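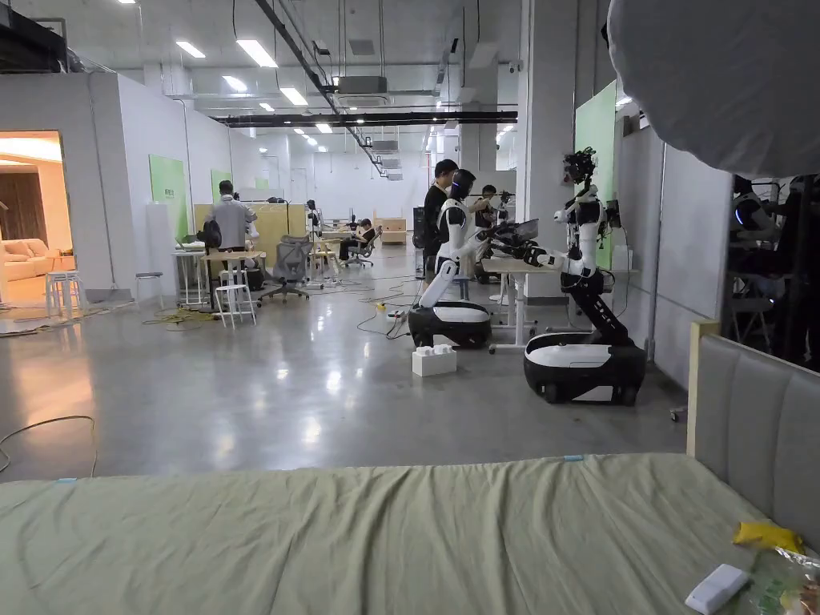
The Skiremach Bedroom Set is the second of our recording stations and the one that gets booked first, which says something about how much people want a machine to make their bed. You hire it by the half day, with or without robots, and leave with demonstrations your learning system can be trained on. The bed comes with a padded grey headboard and a sage-green sheet, and the sheet is supplied wrinkled. Customers sometimes ask if we can iron it. We can, but a policy that has only ever met a flat sheet will sulk the first time it sees a real one. The small light-blue tape markers on the far edge stay put between takes, so that whoever is doing the demonstrating has something to come back to.

Category: Data collection > Recording stations > Household

What you get

One double bed, made or unmade to order. Four complete changes of bedding, in colours we chose because depth cameras disagree about them. A tray of bedside clutter: tissue packs, remotes, clear bags with small things in them, a pair of reading glasses that Gavin MacLeish would like returned one day. Clear plastic is on the tray because everyone's grasp detector claims to handle it.

The station also includes a head-mounted camera, a pair of wrist cameras, and the Cumik logging box, which keeps all the streams on one clock. Cumik writes each take as a separate folder with the video, the joint positions (if there are joints) and a plain text note of the task. The note is typed by the operator. Please type more than "bed".

Ways of recording

Teleoperation. One of your people, or one of ours, drives a two-armed wheeled robot through the task. This is slow, and it is slowest with pillowcases. Expect a new operator to spend the first morning producing examples of how a pillowcase should not be approached. Keep them. They go in a folder of their own and several customers have been glad of it later.

Human demonstration. The same head camera, worn by a person. It is far quicker and gives you natural hand movement, at the price of having no robot in it. Most customers record both and then argue about the mix.

Correction takes. Your trained policy runs, an operator watches with a hand on the controls, and takes over when it starts folding the wrong thing. The log marks the exact moment of takeover. For a model that already works nine times in ten, these are the takes worth paying for.

What it produces

Our February block for a customer in Oltdale came to 1,088 takes of straightening, tucking and clearing objects off the sheet. Of those, 617 passed review first time. Another 334 were kept after trimming, mostly because the operator had finished the job and then gone on patting it. The remainder were thrown out, and the customer got the list with a reason beside each one. We send that list every time. It makes for humbling reading, but it is cheaper than finding the same faults in your training run.

Review is done by a person. Gilles Marchal watches every take at double speed and has firm views on what counts as a tucked corner. If your definition differs from his, send it in writing before the session. He will follow yours, though he may add a remark.

Fitting it to your system

Takes are exported in the standard Cumik layout. A converter for the Feng training tools is included, and it handles both the older and newer folder structures. Other formats can be arranged if you send a sample with the booking. Camera calibration is redone at the start of each session and again after lunch – lunch being when tripods get moved.

You may bring your own robot. It needs to fit through a normal double door and run from an ordinary socket. We ask for a working stop button and someone present who knows where it is.

Not included

Duvets with buttons. We tried one, and it is in a cupboard. Fitted sheets are available at the higher rate, as they take operators roughly twice as long and leave them short-tempered for the next customer.

Booking

Half days start at 8.30 or 1.30. Tell us the task, the number of takes you hope for, and the number you would settle for. We plan around the second figure.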